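Print this page | E-mail this page

Chapter 2
Putting a Date on a Photograph

When I was starting out I was handed a shoebox of 64 prints and told to put them in order. That was the whole assignment! No names, no dates, nothing on the backs except a smear of old glue and, on one of them, a phone number. I did what almost everyone does the first time, which was to sort them by how old the people looked, and I got it badly wrong. I had a woman down as her own mother. I had the same dog living for 35 years.

So I want to start this chapter with the mistake, and I want you to make it too. Go and find a handful of family pictures (yours or a friend's, as long as you don't know the answers already) and lay them out from earliest to latest. Go with your gut. Write the order down on a piece of paper and put the paper somewhere safe, and we'll come back to it in the exercises.

Faces are slippery things to date by. A person can look worn out at 30 after a bad winter and then look wonderful ten years later on a beach. Hair gets dyed, glasses come and go, and a hard light from one side will put years on anybody. What I look at first now is everything behind and below the face: curtains, light switches, shoes, the shape of a car's tail light through a window. People dress up for the camera, but they hardly ever change the wallpaper for it.

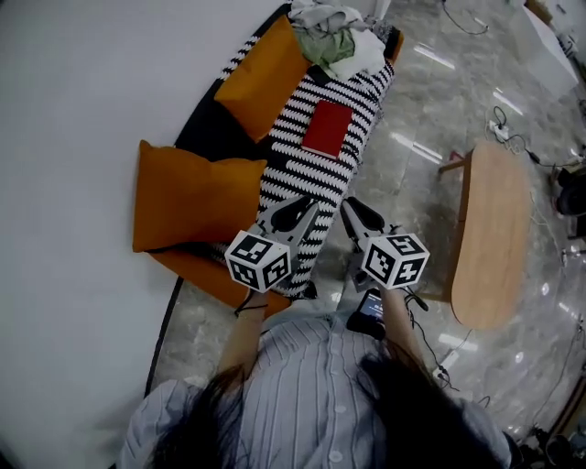
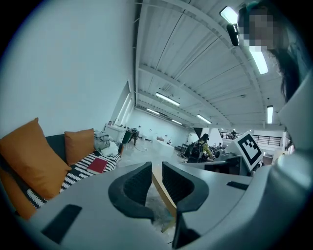 Then there's the print itself. Turn it over before you do anything else. Paper makers changed their back-printing every so often, and small labs liked to stamp their work. Half the prints in my shoebox had come from a shop called Janssen, in Grerkholm, and the shop had moved across town at some point and ordered a new stamp with the new address. Once I'd worked out when the move happened I could split those prints into two piles, before and after, and I hadn't looked at a single face. I can't tell you how pleased I was with myself. I was less pleased when I found out they'd gone on using up the old stamp for a whole summer, right through August, on anything that came in by mail.

Which brings me to the thing I'd like you to carry through the rest of the chapter: write your dates in pencil, and write down why. "Before the move, from stamp" is a good note. "Looks early" is a bad one, and I have written it more times than I'd like to admit.

Pieter Willems, who taught me most of this, kept his notes in a row of gray Mavby notebooks, one per family, and he never gave a single year if he could help it. He gave a bracket. No earlier than the sofa, no later than the baby. I thought it was fussy at the time, but I still use his brackets and so will you, beginning in the next section, where we'll take a set of prints from the Brolov family and try to fix both ends for each one. You'll need a magnifier, a soft pencil and a table you can leave messy overnight.

Print this page | E-mail this page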